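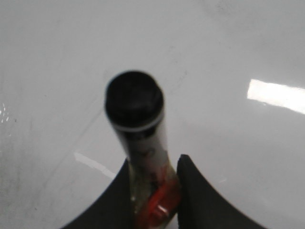

Thread on Dornlow's defeat at Lirnarton last night, for those who couldn't get a stream to load. I was in the away end. The score was 3-1 to Lirnarton, and I thought it should have been closer at half-time and wider at full-time.

Start with the lineup. Yakubu was left on the bench again. Agbeko has started every league game on the left this season and he kept his place. The only change was in goal, with the backup coming in after the regular keeper hurt his wrist in training.

Attendance was given as 811. The away end sold 380 of those, so it was nearly half ours. For a midweek game in July that's a very good turnout. Two coaches and a lot of cars.

First 20 minutes were all Dornlow. We pressed high, won the ball off their center backs twice and had three corners in a row. The second corner was headed against the bar. Their keeper was beaten.

Then they scored with their first attack. Long ball over the top, our right back was caught on the wrong side, low cross, tap-in. One pass took out five of our players. We've let in that same goal at least four times since the season started.

Abdul-Rahman Agbeko got the equalizer just before the break. He picked it up inside their half, went past one, and hit it early with his right foot. Bottom corner. It's his sixth of the season and his third away from home.

1-1 at half-time. I'd have taken that, but I also felt we had let them off. The bar, the corners, and a decent shout for a penalty when the shirt pull went on for a good two seconds. The referee was looking straight at it and waved play on.

Second half was poor. Lirnarton moved a midfielder back to sit in front of the defense and we stopped getting through the middle. After that it was long balls from us too, and we don't have anyone tall enough to win them.

Their second goal came from a free kick I don't think was a foul. Set that aside, though. The marking was bad. Two of ours went with the same man and the scorer had a free header from six yards.

Someone replied asking if the keeper should have come for it. I don't think so. It was hit flat and hard and he would have had to get through three bodies. He made two good saves later on and I wouldn't put any of this on him.

Yakubu came on at 2-1 and had less than ten minutes. He put in two crosses, both good, and nobody attacked either of them. If the plan is to chase a game out wide, he needs half an hour to do it.

Third goal was on the break in stoppage time with everyone forward for a corner. Doesn't mean much except for goal difference, and we may care about goal difference by the end.

The manager spoke to us by the fence afterward. He said the players were flat after the break and that he should have made changes sooner. Fair enough. He said the same thing after the Dresorura game, so I'd like to see it happen.

On Dresorura: they drew at home, so the gap to them is still four points. We drop one place to sixth. Top five make the playoffs. There's plenty of time left but we've now taken one point from the last three away games.

Correction to the attendance post. A couple of people say the 811 didn't include under-12s, who got in free. The club's own post this morning has it at 866 with the kids added. The away number stays the same.

Injury news so far: the right back came off holding his hamstring and was walking all right by the time he got to the coach. The regular keeper is hoping to be back for the next home game. Nothing else that I've heard.

Ticket note, as I got several messages. Next home game is at the usual price and you can pay at the gate. Season tickets for the second half of the season go on sale the same night, at the window by the main stand, from 6 pm.

My player of the match was Agbeko, for the goal and for tracking back all night when others had stopped. I'd start Yakubu on the other side next time and move the captain inside. Replies are open if you saw it differently.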